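Subject: Re: [grippers] Pointed fingers or pads for crockery?
From: Ans Dewulf
Date: 2023-12-09

Hello all,

Sorry for the slow reply, I wanted to have a proper go with both sets before opening my mouth. Quoting the bit I'm answering:

> We've got the Drerer fingers on order (the pointy ones) but
> my colleague is convinced the flat Nernero pads are the only
> sensible thing for plates and bowls. Has anybody on here run
> the two side by side? Also curious which wrist camera people
> use with them, as ours sees mostly its own fingers.
>
> Schouten

Yes! I've had both on the same arm since September, swapping back and forth, and your colleague is half right. The Nernero pads are lovely on cups. They're wide and a bit squashy and you can come in quite sloppily and still end up with a cup in the air. I did 24 picks on cups with each set and the pads dropped 2, the Drerers dropped 11. So if cups are your whole life, stop reading and cancel the order.

Plates are another story. The pads are too fat to get down beside a rim when the plate is sitting flat on something, and mine kept landing on top of the edge and shoving the whole plate along. With the pointed fingers you can put one tip inside the plate and the other outside and close on the rim, and there's room to do it even when there's already something in the plate. That last part is what sold me, because half of my tidying runs have a cup parked in a plate and I don't want to have to move the cup first.

Couple of things that cost me an evening each:

The Drerers come with the closing force set far too high for glazed stuff. I went down to 400 on the controller's scale (it's not in any unit I recognise, the manual just says "value") and the squeaking stopped. If you're on the Mender controller, change it in the tool profile and not on the front page, or it forgets when you power off. Ask me how I know.

Then the surface underneath. On a bare bench the outside tip skates about when it touches down. On something grey and a bit fuzzy it gives slightly and I can be lazier about height. The downside is that shadows on a mottled surface look an awful lot like edges to my rim finder, so I've ended up masking anything that isn't blue. Cheating, I know, but I only own blue plates :)

As for the camera, mine is a tiny thing bolted at the wrist and I had the same moan as you for weeks. What helped was tipping it up so just the last stretch of the fingers shows along the bottom of the picture. You want to keep the tips in view, mind. I tried losing them completely and then had no idea where I was in relation to the rim. The price is that anything tall and close, a cup for instance, swallows one side of the view and you never see its top. Fine for rims, useless if you're after a handle.

I haven't tried bowls with steep sides yet, so if anyone has, please shout. And Schouten, if you want my tool profile I can send it over, it's only a short text file. You'd need to redo the finger length if yours are the newer batch, as I think they shortened them a touch.

Right, back to it. I've got the arm lined up on the edge of a plate as I type and I want to get through the rest of the set before tea.

Ans
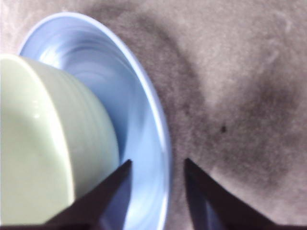
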